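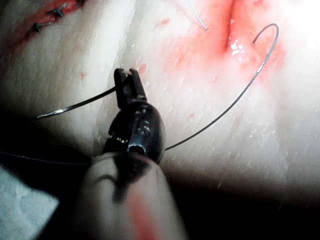
Seltton Surgical Robotics Group, Suturing Data Team

Home | Posts | People | Rig notes | Contact

Last updated: June

Quick one before the kettle boils. Been promising an update for ages and Reshma keeps asking why the blog still says we're "about to start collecting". We are not about to start. We are well in. 363 episodes in the can as of this morning, sutures only, and my thumbs hurt.

So, what we're doing. Ornis is the learning system (Poul named it, don't ask me, something about birds). It watches a person drive the instruments and tries to work out what they'd do next. For that it needs examples, lots, and they need to be of the real fiddly stuff. Curved needle, long tail of thread, pale bumpy surface that throws a highlight off every single dimple. Bit of red about the place. Last year's set was all clean foam pads with nice neat black slits drawn on, and the thing learned to look for a black slit. Showed it a reddened incision with soft edges and it just hovered. Embarrassing demo. Wian still brings it up.

Hence the messier setup. Staples left in along one incision while we work near another one. Gauze lying at the side. Specks. Loose bits of suture. All stuff a surgeon wouldn't look at twice, and all stuff that the model will absolutely grab at if it has never seen it.

The wrist view is my favourite and also my least favourite. Favourite because you get the jaws and the needle right where you want them, near enough in the middle, and you can see the shine at the point. Least favourite because the shaft is a massive blur taking up the bottom, and there's always a corner that goes to black. We moved the lamp twice. Moving it brightens the dark corner and then the top right burns out even worse. Dineo P. says leave it, the model should learn to cope with bad light because theatres have bad light too. Dineo B. says theatres have excellent light, thank you, she has been in one. (Yes two Dineos. Potgieter does the labelling, Botha does the stitching. We tried initials on the whiteboard and it was worse.)

Thread is the hard bit. Everyone thinks it's the needle. The needle's easy!! It's stiff, it has a shape, you can fit a curve to it and go home. Thread does what it wants. It stands up off the surface in a wide curve, hooks back over itself, and the shadow underneath is so faint you can't tell how high it is. Then there's a second bit coming in from somewhere else and now which one is attached to my needle? A person knows becuase they saw it go in. The model gets a few seconds of memory and a guess.

So we've changed how we label. Old way: mark needle tip, mark needle tail, mark jaws, done. New way:

- needle tip and tail, as before
- jaw state (open, closing, holding, letting go)
- the live thread, traced from the needle as far as you can honestly follow it
- dead thread, seperate colour, no tracing, just a blob
- "don't know" is a proper answer now, use it

That last one caused a proper row. Poul didn't want a don't know label at all, said it was giving people permission to be lazy. But we checked a batch where two of us had labelled the same episodes and the disagreements were nearly all thread in shadow, both of us making something up with total confidence. I'd sooner have a hole than a wrong answer. He came round after lunch. Mostly.

How a session goes, for the people who emailed:

Botha drives, sixty minutes tops. We used to let people go on till they were bored and you can see it in the recordings, the regrasps get sloppy and there's this little shake on the way in. Now it's 60 and off, have a biscuit. Each episode starts before the needle is picked up and ends once the knot is down or she gives up. We KEEP the give ups. I can't say this loudly enough. The old set had every fumble trimmed off the front and back by some tidy person (me) and so the model had never seen a dropped needle and had no idea a needle could be dropped. It would carry on sewing with nothing. Lovely smooth motions, air only.

Now we do fumbles on purpose as well, 12 per session. Grab it too near the point. Grab it at a daft angle. Catch the thread in the jaws. Then recover, at normal speed, no sighing. Botha hates these. She says it's like being asked to spell badly.

Things that went wrong this month, short list as I'm running late:

Clocks. The wrist camera and the joint readings drifted apart and we didn't notice for a whole afternoon. You don't see it when the arm is slow, only on the quick turns. Everything from that afternoon is binned. Reshma wrote a check that runs at the start of every episode now, taps the jaws shut twice and lines up the two signals. Simple, should of done it ages ago.

Disk. Full. In the middle of a really nice one.

Jirka (the old storage box, not a person) is being retired, everything is moving to Yaman over the next while, so if a link's dead that's why. Ask me and I'll dig it out.

Names of files. Somebody saved a run as "final2_good_USE". No more of that please. I know who it was and so does he, Wian.

Next up is training on what we've got, not waiting for the full set. The plan says 2711 episodes and I do not believe the plan. Past a point more of the same stitch doesn't help much, I think, I'd rather spend the hours on different surfaces, different thread colours, the light coming from the other side. Grey thread on pale tissue is horrible and I want loads more of it. Poul wants the full number because he likes the number. We'll train a small one on the 363 and see where it falls over, then collect there.

Oh and if anybody outside the group has a decent way of tracing thread across frames without doing it all by hand, please please write. Dineo P. is doing it with a mouse and a cushion under her wrist and I feel bad.

Right, rig's booked at half two and I haven't wiped anything down. More when there's a curve to show.

Contact: suturing data team, Seltton | Copyright Seltton Surgical Robotics Group | Back to top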